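Über uns – Zirura, Pflegestellen für Katzen

Angefangen hat es mit einem Wurf in einem Holzschuppen. Vier Kitten, die Mutter halb verwildert, das Dach undicht, und am Telefon eine Frau, die schon bei fünf Stellen angerufen hatte und überall hörte, es sei kein Platz frei. Wir hatten damals auch keinen Platz, wir hatten nicht einmal einen Namen. Wir hatten ein Gästebad, eine Wärmflasche und eine Transportbox mit kaputtem Riegel. Die Kitten zogen also ins Gästebad, die Mutter drei Tage später auch (sie hat uns das lange nicht verziehen), und als alle fünf vermittelt waren, klingelte das Telefon schon wieder.

Heute sind wir ein Netz von Pflegestellen, das Katzen aufnimmt, aufpäppelt und in ein Zuhause vermittelt, das zu ihnen passt. Ein Tierheim mit Zwingern und Öffnungszeiten haben wir nie gebaut, und wir wollen auch keins. Unsere Katzen leben in Küchen, Arbeitszimmern und ausgebauten Dachböden, mit Staubsaugerlärm, Besuch, Kindern, manchmal einem gutmütigen Hund. Wer eine Katze von uns übernimmt, bekommt deshalb ziemlich genaue Auskunft: ob sie nachts singt, ob sie Männer mit tiefer Stimme mag, ob sie Türklinken öffnen kann. Gerade das Letzte sollte man wirklich vorher wissen!

Woher der Name kommt

Zirura ist ein Geräusch. Die Mutterkatze aus dem Schuppen gab es von sich, wenn sie ihre Kleinen zusammenrief, irgendwo zwischen Zirpen und Gurren, und eine von uns hat versucht, es auf den Futterplan zu schreiben. Da stand dann „zirura“, und so hieß erst die Katze, dann die Telefonliste und am Ende der ganze Verein. Am Telefon müssen wir ihn jedes Mal buchstabieren. Wir hängen trotzdem daran.

Wie eine Katze zu uns kommt

Die meisten Anrufe drehen sich um Streuner. Jemand hat ein Tier im Garten gesehen, seit Wochen, es frisst den Igeln das Futter weg und lässt sich nicht anfassen. Andere Katzen kommen, wenn ein Haushalt aufgelöst wird, wenn jemand ins Pflegeheim zieht oder wenn eine Allergie einfach nicht besser werden will. Wir machen da keinen Unterschied und halten auch keine Predigten. Wer uns anruft, hat sich in aller Regel schon genug Gedanken gemacht.

Bei Fundtieren fragen wir zuerst, ob irgendwo jemand sucht. Wir lassen den Chip auslesen, melden das Tier bei der Gemeinde, hängen Zettel auf und klappern die Nachbarschaft ab. Das ist der unspektakulärste Teil unserer Arbeit und einer der schönsten, wenn er klappt. Ein roter Kater, den wir schon in Gedanken auf eine Pflegestelle gesetzt hatten, wohnte am Ende zwei Straßen weiter und wurde dort seit dem Frühjahr vermisst. Er hatte in der Zwischenzeit bei drei Familien gefrühstückt und war entsprechend gut beieinander.

Findet sich niemand, geht es zur Tierärztin und danach in die Quarantäne. Die ist bei uns ein ruhiges Zimmer mit Tür, Decke, Höhle und einem eigenen Satz Näpfe. Manche Katzen schlafen dort erst einmal zwei Tage durch. Andere sitzen hinter dem Schrank und schauen uns an, als hätten wir ihnen persönlich das Wetter verdorben. Beides ist völlig in Ordnung, und beides darf so lange dauern, wie es eben dauert.

Die Pflegestellen

Ohne sie gäbe es uns nicht, so einfach ist das. 75 Haushalte machen inzwischen mit, von der Studenten-WG bis zum Bauernhof, und keiner ist wie der andere. Es gibt Leute, die nur Flaschenkitten nehmen und nachts alle paar Stunden aufstehen, und das auch noch gern! Es gibt welche, die sich auf alte Katzen eingeschossen haben, auf Nierendiät, Schilddrüsentabletten und Rampen vor dem Sofa. Eine Pflegestelle nimmt ausschließlich Katzen, die von anderen als „schwierig“ beschrieben wurden, und hat bis jetzt noch keine getroffen, auf die das Wort gepasst hätte.

Geplant wird am Küchentisch.

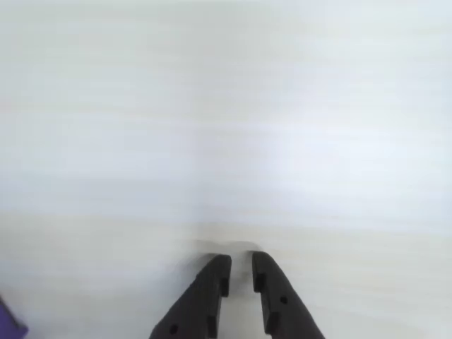 Tischplatte, hell, mit feiner Maserung.

Alles, was eine Pflegestelle braucht, stellen wir: Futter, Streu, Kratzbaum, Transportbox, und natürlich übernehmen wir die Tierarztkosten. Was wir nicht stellen können, ist Geduld, die muss man mitbringen. Eine Katze, die jahrelang draußen gelebt hat, kommt nicht nach einer Woche auf den Schoß. Vielleicht kommt sie nie. Dafür blinzelt sie einem eines Abends vom Fensterbrett zu, ganz langsam, und wer das einmal erlebt hat, ruft am nächsten Morgen sofort bei uns an und erzählt es. Wir freuen uns jedes Mal mit, auch um sieben Uhr früh.

Ja, manche Pflegekatzen bleiben. Intern nennen wir das „hängen geblieben“, und wir gratulieren dazu ganz herzlich, auch wenn uns dann meistens ein Platz fehlt.

Konix, Kidix und das Pearce-Zimmer

Wer länger mit uns zu tun hat, stolpert über ein paar Wörter, die sonst kein Mensch kennt.

Konix ist unser Kastrationsprogramm für frei lebende Katzen. Wir fangen sie mit Lebendfallen, lassen sie kastrieren, kennzeichnen und gegen Parasiten behandeln und bringen sie an ihre Futterstelle zurück. 1.000 Katzen haben wir auf diesem Weg versorgt, und die tausendste war eine winzige Schildpattdame, die in der Falle saß und in aller Ruhe den Thunfisch zu Ende aß. Die Futterstellen werden weiter betreut, bei jedem Wetter, auch im Dezember, wenn das Wasser im Napf gefriert, kaum dass man sich umgedreht hat. Wo Konix ein paar Jahre läuft, gibt es spürbar weniger Kitten im Gebüsch, und die erwachsenen Tiere sehen besser aus, mit dichterem Fell und weniger Schrammen an den Ohren.

Kidix ist das Programm für Kinder. Wir gehen in Grundschulen und Horte, erzählen, wie Katzen reden (mit dem Schwanz, mit den Ohren, mit der ganzen Katze), und üben an Stofftieren, wie man eine Hand hinhält. Lebende Katzen bringen wir nicht mit, das wäre für sie kein schöner Vormittag. Die Kinder sind trotzdem mit Feuereifer dabei und stellen Fragen, auf die wir uns gar nicht vorbereiten können. Ob Katzen wissen, dass sie Katzen sind. Ob sie sich im Dunkeln gruseln. Warum sie Pappkartons besser finden als Geschenke, die darin waren. Manche Kidix-Klassen lesen inzwischen Pflegekatzen vor, in kleinen Gruppen und nur bei Katzen, die das mögen, und wir schwören, dass einige davon bestimmte Bücher bevorzugen.

Und Pearce? Pearce war ein einäugiger grauer Kater, der kurz nach der Gründung zu uns kam und den wir nie vermitteln konnten, weil er sich jedes Mal unter die Badewanne verzog, sobald Interessenten klingelten. Also blieb er und wurde unser Empfangskomitee. Neuen Katzen legte er sich vor die Zimmertür, stundenlang, ohne einen Ton. Nach ihm heißt heute das Zimmer, in dem besonders scheue Tiere ankommen: kleine Höhlen, gedämpftes Licht, viele Etagen. Sein Kissen liegt noch dort. Es riecht inzwischen nach sehr vielen Katzen, und waschen darf es keiner.

So vermitteln wir

Wir lassen uns Zeit, und wir bitten auch alle Interessenten darum. Am Anfang steht ein Telefongespräch, danach ein Besuch auf der Pflegestelle, am liebsten zwei. Wir möchten, dass man die Katze auch einmal schlecht gelaunt erlebt! Später schauen wir bei Ihnen zu Hause vorbei, aber bitte räumen Sie dafür nicht auf. Uns interessieren Balkonnetze, Kippfenster und giftige Zimmerpflanzen. Ihre Wäscheberge haben wir selbst auch.

Kitten geben wir nur zu zweit ab oder zu einer jungen Katze dazu. Ältere Einzelgänger dürfen gern allein regieren. Freigänger ziehen dorthin, wo der Verkehr es zulässt, und bleiben erst einmal einige Wochen im Haus. Die Schutzgebühr deckt einen Teil der Impfungen und der Kastration, der Rest kommt aus Spenden und vom Flohmarkt, für den wir das ganze Jahr über Blumentöpfe, Bücher und Kuchenrezepte sammeln.

Im vergangenen Jahr sind 151 Katzen ausgezogen, seit der Gründung waren es 3.111. Von ganz vielen hören wir noch. Wir bekommen Weihnachtskarten mit Pfotenabdruck, Klagen über zerlegte Adventskränze und lange Nachrichten, in denen steht, dass die schüchterne Getigerte jetzt im Ehebett quer liegt. Die hängen alle im Flur, in mehreren Schichten übereinander.

Und falls es doch nicht passt, nehmen wir jede unserer Katzen zurück, egal nach wie vielen Jahren. Dafür muss sich niemand schämen. Ein Anruf reicht, und wir überlegen zusammen.

Mitmachen

Pflegestellen suchen wir immer, besonders im Frühsommer, wenn die Kittenanrufe kommen. Ein Zimmer mit Tür genügt für den Anfang. Genauso froh sind wir über Menschen, die fahren können (gern auch mal abends um halb zehn, zur Tierklinik und zurück), die Futterstellen mitbetreuen oder am Flohmarktstand Kaffee ausschenken. Wer nähen kann, bekommt von uns sofort einen Stapel Stoff und sehr große Augen: Kuschelhöhlen gehen bei uns schneller kaputt, als wir nachliefern können.

Am einfachsten lernen Sie uns beim offenen Nachmittag kennen. Ab 15 Uhr steht die Tür offen, Kuchen gibt es immer, und im Gästebad sitzt ziemlich sicher gerade wieder jemand mit Schnurrhaaren.

38 Mal geteilt · 12 Kommentare

Kontakt | Impressum | Datenschutz | © Zirura | Nach oben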